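Subject: Re: [dirnik-users] Range hood make-up air, interlock wiring

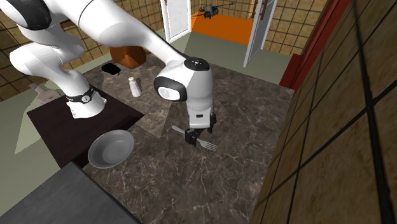

Following up on the damper question from September. I have now run the Hovland board with the make-up air kit for several weeks and can answer most of what was asked. The original message is quoted first, with replies underneath each part.

> We are finishing a kitchen in a tight house and the inspector wants
> make-up air for the hood. The hood is rated well over the limit in our
> code. Can the Dirnik damper be driven straight from the hood's fan
> output, or does it need its own relay?

It needs its own relay. The fan output on most variable-speed hoods is a chopped AC waveform, and at the low setting the damper actuator will chatter or stall halfway. I tried it on speed one and the blade stopped with the end switch still open. Use a current-sensing switch on the hood's supply conductor and let that switch the 24 V side. The actuator then sees full voltage or none.

Set the trip point with the hood lights on and the fan off. If you set it with the lights off, the damper will open every time somebody turns on the lights. Mine went wrong this way on the first try.

> The duct run is 13 feet with two elbows. Is the 8-inch kit enough, or
> should we go up a size?

Depends on how much negative pressure you can accept. With an 8-inch duct, rigid, two elbows, and the intake screen clean, I measured up to 500 CFM at a house pressure I was comfortable with. Beyond that the pressure drop climbs quickly. If you have any natural-draft appliance in the same air volume (water heater, fireplace), go to 10-inch and do a worst-case depressurization test with the dryer and bath fans running. If everything is sealed combustion, 8-inch is fine for most cooking.

Flex duct changes the answer. I would not use it on this run at all except for a short connector at the damper collar, pulled tight.

> Where do people put the diffuser? The manual shows it in the toe kick
> but we have hydronic pipes there.

The toe kick is only one option. I have mine in the ceiling of the adjoining hallway, well away from the hood. Do not discharge within a few feet of the cooktop. The incoming air pushes the plume out from under the hood and capture gets noticeably worse, particularly on the front burners.

> Do we need to heat the incoming air? Winters here are cold.

Code in my area does not require it. The Pruddale inline heater works, but it wants its own circuit and an airflow proving switch in series with the element. I set the thermostat at 50 F leaving air. Higher settings cost more to run and I could not tell the difference standing in the hallway. At 41 F and above outdoors I lock the heater out with the Hovland board's second input. The jumper for this is J4 on the newer boards and is not labeled. On the older ones it is next to the terminal block.

Two items that were not asked:

The Hundale backdraft flap that ships with some kits is spring-loaded. Mounted in a vertical run with the flow going down, it does not fully seat. Either mount it horizontally or leave it out and rely on the motorized damper, which has the better gasket anyway.

Insulate the intake duct all the way to the damper and seal the vapor jacket at both ends. I left a gap at the wall penetration and had condensation there on the first cold night.

Still open on my side: whether the end switch can be used to hold off the hood until the damper is proven open. The terminals are there, but the contact rating in the manual and the rating printed on the actuator do not agree. If anyone has the current data sheet, please post the rating to the list.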